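Speaker notes: Skernutora student project, closing talk, December

Slot is 13 minutes plus questions. Slides 1 to 3 are the title, the course outline and the rules; keep them under 2 minutes in total.

Slide 4. State the task as it was set: pick up plastic cutlery and place it in a basket. One arm, two fingers, wrist camera only. The Aser group wrote the grasp planner, the Henao group wrote the placing routine. Both used the same log format, agreed in the first session. 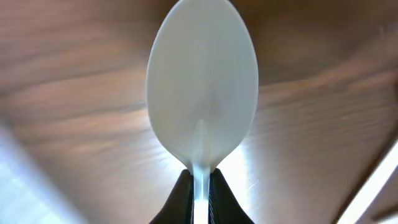 Notes by the Jerkham workshop tutor
Robotics elective, second-year group

Slide 5. Grasp point. The fingers close on the handle, below the bowl. Mention that the planner looks for the narrowest part with parallel sides and ignores the rest of the outline. Glare on the wood grain is the main cause of false edges at this range. Show the threshold plot, then the same plot with the brightness correction on. Do not read out the values.

Slide 6. Data. 675 logged attempts, split by session and not by item. If asked why: neighbouring attempts look too much alike, and a random split gave scores that were too good. Two groups found this out late and had to retrain. 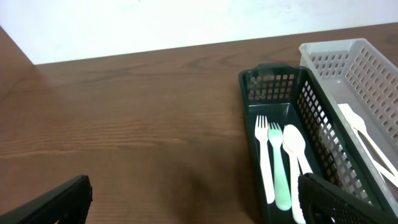
Placing was marked separately from grasping, and the students thought it the easier half. The routine takes the long axis of the basket and turns the wrist to match before lowering. Orientation is only part of it. In the dark green basket the utensils lie close together with their heads towards the far end, and one white handle overlaps the spoon's, so the segmentation has to separate pale plastic from pale plastic. The mint green fork is a much simpler case. Point to both on the slide, then move on.

Slide 8. Marking. 9 marks for the log, the remainder for code and report. Late changes to the gripper settings had to be written up.

Slide 9. Open items for next term: depth estimate near the basket rim, release height, a shared calibration script. Leave this one up during questions.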